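Last updated: 21 Mar 2018
2 min read

Radetti's charity concert leaves questions over where the money goes

Organisers of the Radetti benefit concert are calling it a triumph. The live-streamed show, staged in the Drarovmont town hall to raise money for families flooded out last October, brought in pledges of $800,000, according to a statement put out before the hall lights had cooled.

Pledges are the key word. The statement doesn't say how much has been paid, and a spokesperson would not give a figure when asked. Radetti's last telethon also announced a big number on the night. The final tally was never published.

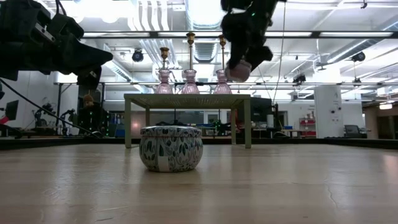

An online auction ran alongside the music and closed at midnight. It was billed as a chance to own "treasures from the stars", though the catalogue named very few stars. Plenty of the lots were ordinary household things. A small lidded jar painted with leaves and curling vines, its sticker still blank, is pretty enough, but nothing on its front ties it to anyone famous. Bidding on most lots opened at $200.

Then there are the costs. Vestex, which handled the stream and the payments, keeps 15 per cent of every donation made through its site. That was mentioned on the donation page, in small grey type under the button. It didn't come up on stage.

The Dimaculangan Fund, named as the sole beneficiary, says it expects its first cheque in two months and will post the amount when it clears. Families in Drarovmont who applied for help have been told to wait until then.

Radetti says a full set of accounts will be released "in due course". It gave no date, but it has already announced another concert.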